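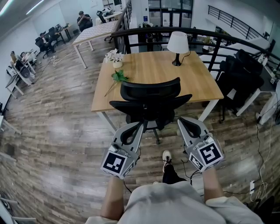

**Figure 2.** Start of a recording with the hand-held gripper, seen from the head camera. Each finger ends in a cube with printed markers.

### 3.2 Collection of demonstrations

All demonstrations were collected by people with the hand-held gripper, without a robot arm. We selected this method for two reasons. The first one is speed: after a short practice, a person can record many more episodes in one hour than with the teleoperation setup of our earlier work. The second one is the variety of places. The gripper can be carried to any room, and the recordings of this paper were made in shared offices, two kitchens and a corridor of the Sakamoto building.

The pose of each finger is estimated from the markers on the cubes (Figure 2). When at least one face of a cube is detected, the pose is computed from this face; when two faces are detected, both are used together. If a cube is lost for a short time, we interpolate between the last and the next detection. Longer gaps are not repaired, and the episode is removed. The opening of the jaws is calculated from the distance between the two cubes, so no encoder is necessary in the handle.

Every episode starts with open jaws, held in front of the body and pointing to the floor. The operator keeps this position until a short tone is heard, then walks to the table and does the task. We asked the operators to move at their normal speed, but to avoid turning the head quickly, as the markers become blurred in this case. They received no instruction about how to grasp the object. In our first trials in January we gave such instruction, and the grasps became too similar to each other – the policy trained on them failed when the object was placed near the border of the table.

The rooms were not prepared for the recordings. Chairs, lamps, cables and other things stayed where they were, and people continued to work at their desks. We consider this important, because the policy should not depend on a clean background. Only the object of the task was placed by us, at a position drawn by the script before each episode.

In total we recorded 1650 episodes. After the automatic check of the marker detection, 300 episodes were removed, and 77 more were removed by hand, mostly for a dropped object or a wrong start position. The manual check was done by two of the authors independently, and the cases of disagreement were discussed with the operator who made the recording. The remaining episodes are used for all experiments in Section 4.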